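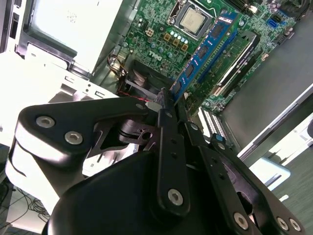
Taking a desktop computer apart by machine looks simple on paper. The parts are few, the cases follow familiar patterns, and a memory module needs only to be freed at its ends and lifted. At the Zandmont works of Bukance, where a dismantling cell has been in service since March, the greater share of the labour has gone into keeping the cell fit for that small movement.

The gripper receives the most attention. Its fingers end in textured pads, and a module is a thin thing to hold by the edge. A pad that has worn smooth will slide on the board, and the usual response, which is to raise the closing force, puts strain on the slot and on everything soldered beside it. Bukance therefore changes the pads after every 60 computers, whatever their appearance. The old pads are kept in a drawer and looked over at the end of the month.

The linkages come next. Each plate turns on a pivot, and a screw that has backed out by a fraction of a turn will show itself at the fingertip as play. Technicians at Zandmont draw a line of paint across every screw head and on to the plate beneath. If the line is broken, the joint is taken down, cleaned and tightened again, and the cell does not run until the finger position has been checked against the gauge. The full inspection takes two people the better part of a shift.

Setting up for a new model of computer is slower work. The case is placed on its side on the slatted table, with the cover removed, and the arm is taken by hand through each approach at low speed. Cables cause most of the delay. A bundle that lies clear of the memory slots in one machine may cross them in the next, and the approach has to leave room for both.

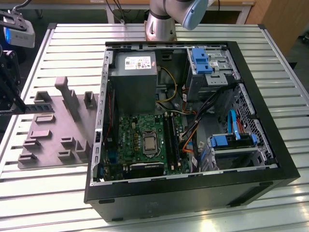 An opened desktop tower on the worktable, with the fixture plate to its left.

The table itself is easily neglected. Grit and stray screws gather in the grooves, and a case resting on a single screw sits high at one corner. The instruction card drawn up with Güler, the engineering firm that installed the cell, calls for the grooves to be brushed out at every change of model. The fixture plate is lifted, wiped on its underside and set back against its stops.

Records are held in Flanix, the maintenance log used across the site. In the first weeks, entries were short and of little help: "finger adjusted" appears 8 times with no figure beside it. Staff are now asked to write down the reading before and after each adjustment, together with the model of computer on the table. The third revision of the card, issued on Apr 7, 2023, adds a line for the condition of the pads.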